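Workshop diary, 08/10/2022
Glaze tests, second batch
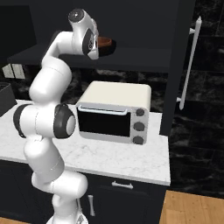
2 min read

Opened the kiln at seven. Chamber at 33 degrees by the probe, so no crazing from early unloading this time. Cone pack on the middle shelf was bent to the correct angle. The lower shelf ran cool again, same as the first batch, and the tiles there are underfired on the left edge.

The iron glaze is the one I care about. Mixed 600 grams dry on Tuesday, passed twice through the fine sieve, specific gravity a little high. On the Wernell clay it came out a flat rusty brown with no pooling at the foot. On the Serbridge clay it broke darker at the rim and pinholed. I put the pinholes down to gas from the body — the bisque was fast, and Serbridge has more organic matter in it than the label suggests. Next bisque gets a slower climb through the middle range and a 15 minute hold before shutoff.

Reto Hofstetter called mid-morning about the element resistance. He wants readings from all three circuits before he orders anything. Top and middle agree. Bottom is high, consistent with the cool shelf. He quoted 68 for a replacement set, delivery in November, and I said yes.

Afternoon: trimmed bowls. Walls still too thick below the curve. I have been leaving clay there out of caution and it makes them heavy in the hand, so I took two down until they rang differently when tapped. One went through. Recycled it.

Trevor Tremblay returned the Werico scale. It reads low with the small reference weight and correctly with the large one, so oxides go on the old balance until it is recalibrated. The cobalt test from last month may be off for the same reason. Marked the tile with a question mark in underglaze pencil.

To do: vacuum element grooves, new kiln wash on lower shelf, remix iron glaze slightly thinner, label the Serbridge bags by date of purchase.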